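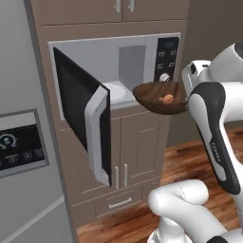

According to one reader of these pages, the only test that counts is supper: "If I still have to stand next to it, I might as well heat the food myself." The comment came in under the last tutorial, and a few others agreed. It's a fair standard, and most home robot setups don't meet it yet. You can find out how close yours is with the steps below.

How to test a robot arm on a microwave chore in simulation

You need a kitchen model with a microwave whose door moves on a hinge, an arm with a two-finger gripper, a bowl, and something to put in it. We use the Illstead kitchen set and run it in Karnero. Any simulator that handles contact between objects will do.

Step 1. Split the chore up

"Heat the food" is too big to score. Write it out as separate jobs:

Open the door.
Pick up the bowl.
Put the bowl on the turntable.
Let go and back out.
Close the door.
Start the microwave.

Score each one pass or fail. If you only score the whole chore, a run that fails at the last button looks the same as one that never touched the handle.

Step 2. Start with the door open

Doors are a separate problem. The hand has to follow an arc, and a small error in where the hinge is will pull the fingers off the handle. Leave that for later and begin with the door fully open and the bowl already in the grip.

Step 3. Set the path in

Stop the bowl in front of the opening before it goes in. Raise it until the underside clears the front ledge, then move straight back. Lower it only when its center is over the turntable. Keep the wrist level the whole way. If the food slides, slow the arm down before you change anything else.

Watch the side of the hand as well as the bowl. A bowl that fits through the opening can still leave no room for the fingers holding it, and a long bowl gripped at one end will swing wide if the wrist turns.

Step 4. Let go and check

Open the fingers, wait for the bowl to settle, and back out along the same line. Count a pass only if the bowl is on the turntable, the food is still in the bowl, and the door can close without hitting anything.

Step 5. Run it many times

Do 200 runs with the bowl in the same starting place. Then do another 200 with the start shifted a little each time. In our first set, 18 runs failed. Most of those were at the letting-go stage, where one finger dragged the rim. Save the log from every failure – the Tan viewer will replay them at slow speed.

Step 6. Put the door back

Add opening and closing once the middle of the chore is steady. Expect your pass rate to drop. We logged 1,418 runs of the full chore before we were happy with the door alone.

What a good score means

A good score means the arm can repeat this chore in this kitchen model. Real bowls are slippery, real doors stick, and soup moves. Before trying hardware, change the friction and the weight of the bowl and run Step 5 again.

The buttons are covered in the next tutorial. The files for this one are in the Lostness folder, under June.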